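How to get a rusty or stuck locker lock working again

Last updated 24th May

In our changing room at Vedthorpe we have metal lockers with small cylinder locks, the kind you open with a flat key. In February many of them became stiff, and two did not open at all. I have repaired most of them by now and I write down the way I do it, so that others can try before they pay for a new lock.

What you need

Graphite powder in a small tube
A can of penetrating spray
A soft old toothbrush
A cloth
A screwdriver and a spanner which fits the nut on the back of the lock

Please do not use cooking oil or thick grease. It helps for one week, and after this the dust sticks to it and the lock is worse than before.

Step 1. Look at the key first

Very often the lock is fine and the key is the problem. Put it on a flat table. If it is bent, do not bend it back and use it again, it can break inside. Order a new one with the number that is stamped on the front of the lock. Ours are short numbers, for example 803, but on older Gredalar locks there are four digits, such as 1745. Write the number down in a safe place.

Step 2. Clean the keyhole

Spray a very short time into the keyhole and wait 40 minutes. Put the key in and out slowly, wiping it with the cloth each time. When the key comes out clean, you can stop.
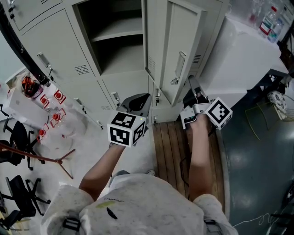 If the key goes in but does not turn, push lightly on the door near the lock while you turn. A door that hangs a little low presses on the metal tongue, and then the lock feels broken although it is not. In this case you should correct the hinge or take some weight out of the locker.

Step 3. Let it dry, then use graphite

Leave the lock until the next day. Graphite on a wet lock becomes a black paste, I made this mistake with my first one. Then give one small puff, turn the key ten times and wipe off the rest. It makes marks on clothes, so be careful with your sleeves.

Step 4. Take the lock out

Only do this if the other steps did not help and you can open the door. Hold the lock from the front and loosen the nut on the inside. Brush the tongue and the thread. When you put it back, the nut should be tight, but the key must still turn with two fingers.

If you need a new lock, measure the length of the body and the diameter of the hole. I bought from Jullar and the Saber model fitted without drilling. Check also in which direction the key turns, left and right versions look the same in the bag.

For the two doors that did not open I called a locksmith.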